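Stalcombe Clothing Reuse, progress report to the Rautiainen fund
Covers the winter stretch, through end of February

Sorry for the format, wanted this in before the 5 p.m. cutoff. Numbers first, then the rest.

Items sorted: 700. Target for the period was the same so we're on it, barely.
Of those, denim: 240.
Set aside for repair: 86.
Grant stage: 3 of 4.

Intake. Slow start in January, then Mernel cleared out their back stock and everything came at once. Mostly jeans and jackets, a lot of hats, some blankets we didn't ask for. Blankets went on to the animal shelter, not counted above. Mernel would like a receipt that splits adult and kids sizes. We can do that going forward, not backward. The bags from before the change weren't marked.

Sorting. New order of work since last report. Used to be everything tipped out together and picked over by size. Now by material first, then type, then size. Denim goes through as its own run. Knits and soft stuff after. Caps and hats last, they don't stack with anything and end up all over the place if they're in with the pants. Size is the slow part, half the labels are washed out and you end up laying one waistband over another to compare.

Denim notes. Two passes. First pass is just flattening and looking: hems, knees, pockets, zipper. Second pass is fold and bin. We tried doing it all in one and the folding was bad, things came out of the bins as lumps and had to be done over. Legs together, then in half, then in half again, seat on the outside. Works for everything except the very short ones and anything with stiff patches. Loose pieces (cut-off legs, panels, offcuts) we keep for patches if they're bigger than a hand.

Bins. The clear ones you paid for last year are mostly cracked at the corners now, people lift them by one side. Replaced from Gemel with the tinted kind. Better wall, wider mouth, and you can more or less see what's at the bottom without digging. We'd like one color per material but Gemel had a short list of colors so for now it's whatever bin is nearest with a paper tag on it. Tags fall off. Looking at clips.

Caps. Didn't expect this to be a category. Brims get bent in the bags, and once they've been bent a few weeks they don't want to come back. So they go flat on the bench, not stacked, till there's a tray for them. Sweatbands get checked at the same time, thats where most of the rejects come from. 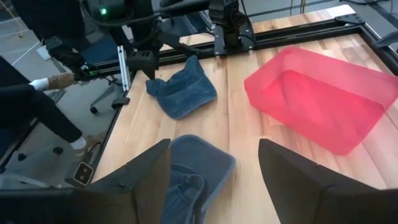

Denim and one of the tinted bins first, then caps and a gray soft piece on a bench with the same pale wood.
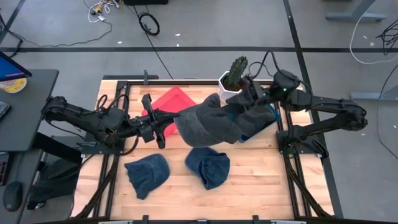 Jarmo Pitkänen
Project lead, Stalcombe Clothing Reuse
Progress report, stage 3

Gray and fuzzy things generally: we still argue over what counts as a hat and what counts as a rag. Current rule is if it has a shape it's a hat, if it has to be held up to find out then it goes in soft goods and gets looked at again later. Not a great rule. Soft goods has the highest second-look rate of anything and I'd like to get that down before the spring intake.

The bench. Pale wood top was the right choice, dark denim shows up on it, so do loose threads and stray buttons. Gets dusty fast from the lint. Wiping down at the end of each session, brush first then a cloth. The cactus in the white planter stays. It was asked about at the last visit. It needs no water to speak of and it's at the back.

Repair. The 86 break down mostly into zippers and knees. Knees are fine, we have plenty of patch material from the denim run. Zippers are the hold up. Metal jeans zippers in the common lengths ran out and the reorder got sent to the old address. Should be here in March. Until then those pairs sit in the repair bins, folded, tagged with what's wrong. A few were tagged "zip" with no size and have to be opened up again, my fault, the tag form didn't have a line for it. Does now.

Spending. On budget except bins (over) and transport (under, Mernel delivered for free). Net is a wash. Receipts are in the shared folder, in the one called winter, not the one called winter new. I'll delete the second one when I get a minute.

What didn't work
- Sorting by color inside denim. Looked nice, helped no one, dropped.
- Evening session. Light too poor to tell black from indigo, several pairs ended up in the wrong run. Moved to the afternoon.
- The laminated size chart. Too shiny to read under the lamps. Paper one taped up now.

What's next
- Tray for caps. Shallow, dividers if cheap, cardboard if not.
- Clips for bin tags, see above.
- Write down the fold with drawings so new people don't have to be shown each time.
- Clear the repair backlog once zippers arrive.
- First outgoing delivery to the school exchange, denim only. Knits to follow after washing.

On washing. We said in the application that everything would be washed before it's sorted. We've been sorting first and washing only what's kept, saves a lot of water and soap. I'd like that confirmed in writing as an OK change, or tell me if it isn't and we'll go back to the old way for stage 4. Gloves at the bench either way.

Asking for: release of the stage 4 payment on the normal schedule, and permisson to move what's left in transport over to bins and trays. No new money.

Questions from your last letter. Yes we still have the storage room through summer. Yes the size chart can be shared with the other projects, I'll send the file. The photo release form I haven't found yet, will look.

Table with the monthly split comes seperately, the spreadsheet is being difficult and I'd rather send it right than send it tonight.

J.P.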